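Giltholm Centre for Community Research
Call for participants: the Fillden Daily Drinks Study

The Giltholm Centre for Community Research invites adults living in Fillden and the surrounding villages to take part in a study of everyday drinking habits. The study is concerned with ordinary drinks of every kind: tap water, tea, coffee, milk, squash, juice, fizzy drinks and anything else taken in the course of a normal day. It does not test any product, and participants will not be asked to change what they drink.

Enrolment opens in September and will remain open until all places have been filled. Applications are welcome from people who have never taken part in research before.

Background to the study

A good deal is known about what people eat, and many households have at some time been asked to keep a food diary. Drinks are often recorded less well. A cup of tea made at work, a glass of water taken with tablets or a few mouthfuls from a bottle on the bus may be forgotten by the evening. As a result, local services that give advice on diet, dental health and the care of older people are working from an incomplete picture.

The Centre wishes to find out what residents drink, when they drink it, where they are at the time and what influences the choice. We are interested in the effect of working hours, travel, caring duties, cost, taste, and the ease or difficulty of finding a tap or a café. We also wish to learn how people judge the amount left in a part-used container, as this bears on how far written diaries can be relied upon.

Who may take part

You may apply if you:

are aged 18 or over;
have your main home in Fillden, Jullell or one of the villages served by the Fillden bus routes;
expect to be living at that address for the whole of your diary period;
are able to keep a short written record each day, or have someone at home who is willing to write it down for you;
are able to attend two visits at our Jullell office, or to receive us at home.

We regret that you cannot take part if you have been told by a doctor or nurse to limit the amount you drink, if you are receiving kidney dialysis, or if you are pregnant or have given birth within the last 5 months. Applicants who are uncertain whether one of these conditions applies to them should contact the study office before completing the form.

More than one person in a household may apply. Each must complete a separate form, and each will be considered separately. Staff of the Centre and members of their households are not eligible.

We would particularly welcome applications from people who work nights or changing shifts, people who drive for a living, and people who look after a relative at home. These groups were poorly represented in our earlier work.

What taking part involves

Participation lasts for 56 days and is arranged in three stages.

The first stage is an opening visit lasting one hour. A member of the study team will explain the diary, answer your questions and ask you to sign a consent form. You will be asked about your usual routine, your household and your work. Your height and weight will be measured if you are content for this to be done. You may decline the measurements and still take part.

The second stage is the diary itself. You will be given a printed booklet and a pen. For each drink, you will record the time, the type of drink, the place and your best estimate of the amount. Drinks shared with another person should be entered according to the part that you yourself consumed. Most entries take less than a minute to complete. If you miss an entry, please leave the space blank, and do not attempt to fill it in on a later day.

Amounts may be written in whatever way comes most naturally, for example as a mug, half a glass or a third of a bottle. The booklet contains a page on which you may note the size of the cups and glasses you use most often, and the team will help you to measure these at the opening visit. Where a drink comes from a shop, please copy down the size given on the label, if there is one. Where a bottle is finished over several sittings, each sitting should be entered on its own line.

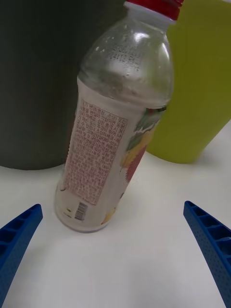 Clear plastic drinks bottle with a red screw cap.

During the diary period you will receive 4 telephone calls from the study team, spaced at even intervals. Each call lasts no more than ten minutes and covers any difficulty with the booklet, any illness or change in routine, and a small number of questions about the previous day. Calls can be made in the early morning or in the evening at your request. Participants who find the telephone difficult may choose to reply by letter or email.

The third stage is a closing visit, at which you will return the booklet and take part in a short interview about your experience of keeping it. The interview will be recorded in sound only, with your permission. If you would prefer not to be recorded, the interviewer will take written notes.

Payment and expenses

Participants will receive a shopping voucher at the closing visit, in recognition of the time given to the study. The value of the voucher is set out in the information sheet sent to every applicant. A participant who withdraws before the closing visit will receive a part of this sum according to the number of diary days completed.

Bus and train fares to the Jullell office will be repaid in full on production of a ticket. Those travelling by car may claim mileage and the cost of parking. Reasonable costs of childcare or replacement care will also be met, provided that they have been agreed with the study office beforehand.

The Centre is unable to advise on the effect of any payment upon benefits. Participants who receive benefits may wish to seek independent advice before accepting the voucher.

Possible benefits and disadvantages

There is no direct benefit to your health from taking part. Every participant may ask for a summary of his or her own diary, and a report on the findings as a whole will be sent to all participants who wish to have one.

The main disadvantage is the time required. Some people find that keeping a daily record becomes tiresome, particularly towards the end of the period, and we ask applicants to consider this with care before putting their names forward. Others may find it uncomfortable to write down how much alcohol they drink. Entries are read only by the study team, and no comment will be passed on what you record.

The study team does not give medical advice. If an answer given at a visit or during a call suggests a serious and immediate risk to your health, the team will discuss this with you and may encourage you to contact your doctor.

Your information

Your name and address will be kept apart from your diary, which will carry a number only. Paper records are held in locked storage at the Jullell office. Sound recordings are typed up and then erased. Contact details will be destroyed once the final report has been sent out, unless you ask us to keep them so that you may be told of later studies.

The diary entries, with all names and addresses removed, will be kept for 5 years after the end of the study. They may be shared with other researchers who agree in writing to the same conditions. No participant will be identified in any report, talk or article.

You may withdraw at any time and without giving a reason. If you do so, you may also ask for your diary and interview to be removed — this can be done at any point up to the start of the analysis, and the date will be given in your information sheet.

The study has been reviewed and approved by the Centre's research ethics panel. It is funded by the Boonyarit Foundation, which has no part in the selection of participants and will not have access to individual records.

Access

The Jullell office is on the ground floor and has a level entrance, an accessible toilet and a hearing loop at the front desk. The information sheet, consent form and diary booklet are available in large print. Interpreters, including interpreters of British Sign Language, can be provided for both visits if requested on the application form. Assistance dogs are welcome.

How to apply

Please request an information sheet and application form from the study office by telephone, by letter or in person. Forms may also be collected from the libraries in Fillden and Jullell. Completed forms should be returned to the study office in the envelope supplied, which does not require a stamp.

All applicants will receive a written reply. Those who appear to be eligible will be telephoned to confirm their details and arrange an opening visit. Places are offered with a view to including people of different ages, occupations and types of household, and it may therefore not be possible to offer a place to everyone who meets the conditions. Unsuccessful applicants may ask to be placed on a reserve list.

Asking for an information sheet does not commit you to taking part. The study office is open from 9.30 am to 4 pm on working days, and messages left outside these hours will be answered on the next working day.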